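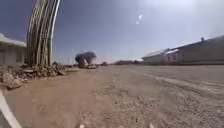
3. The Ground Itself

I'll admit I came to Pitatthorpe expecting to write mostly about traffic. The plan was simple enough: stand by an unpaved works road, log who went where, and match that against the state of the surface. But the longer I spent out there the more I kept looking down. A dirt road keeps its own records, and if you learn to read them (I'm still learning!) you can get a fair way before anyone hands you a gate log.

We split the Pitatthorpe site into 40 plots, numbered from the gate end, and walked every one of them with a clipboard and a cheap folding rule. For each plot I noted three things: how coarse the top layer was, whether there was a track I could follow with my eye for more than a few paces, and what was sitting along the side. That last column was an afterthought. I'm glad I added it, and I'd put it first if I did the survey again.

The coarseness scores run from 1 to 4, with 1 for smooth packed earth and 4 for open gravel you can hear under your boots. I didn't sieve anything. Fjeld, the lab that lent us the rule and the sample bags, would have preferred that I did, and they're probably right, but I wanted a method that a site foreman could use on a coffee break.

What I hadn't counted on was how much the score could change across the width of the road. In Figure 2 the strip of ground beside the heaped material is smoother and redder, and the far side gets gritty and speckled. The faint pair of ruts runs near the middle, a little to the left, and there's a shallow groove cutting diagonally across the right half. If I'd scored that stretch with one number I'd have thrown away the most interesting thing about it.

Figure 2. Surface change across the width of the road, with material heaped along the left side.
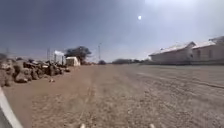

3.1 Reading the Tracks

Tracks turned out to be harder than gravel. A pale line on tan dirt can mean that the surface has been pressed down, or that the fines have been pushed aside and lighter stone is showing through, and from standing height I often couldn't tell which. So I used a plain rule: if two of us could trace the line separately and end up at the same place, it counted. We made 135 traces in all, in July, and I still have the sunburn to show for it.

Curves gave us the most trouble and the most fun. On a straight stretch drivers tend to settle into each other's ruts, but on open ground they've got room to choose, and you end up with several lines swinging the same way without quite sharing a path. Figure 3 shows the kind of thing I mean, with parallel pale tracks bending down toward the lower right, well over from the sign on its two posts. I scored the loose grayish-white patches in the middle as gravel and gave up trying to run a line through them. 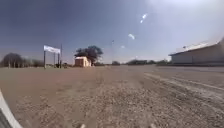 Ayana Gebremichael, who read a draft of this section, objected that parallel curves tell you very little about how many vehicles passed, and that one truck on a slow day could leave most of what I was calling a pattern. She's right. I've taken the word "traffic" out of the table headings and put "visible lines" in its place.

Her other point was about the piles. Soil and rubble left at the side of a working road narrow it, and I'd been treating them as scenery. Once I went back through the plot sheets with that in mind, I found 20 plots where I'd written down a pile and no width at all - a silly gap, and one I can't fill now. Figure 4 has a good case of it, a big dark mound of soil down the left side that tapers off into flatter dirt.
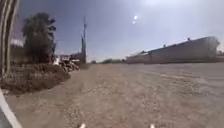 Tapering edges are a nuisance to measure. Where do you put the end of the rule? I settled on the first spot where I could set my boot down flat, and I used that on the few plots I measured properly. Anyone repeating the survey with the Prasach sheets should know that their form has a box for pile height and none for the edge, so you'll need to write it in the margin as I did. Scans of my own sheets, margins and all, are in the appendix, along with the shorter set from Ilton that I discuss in Section 4.

20 shares 4 comments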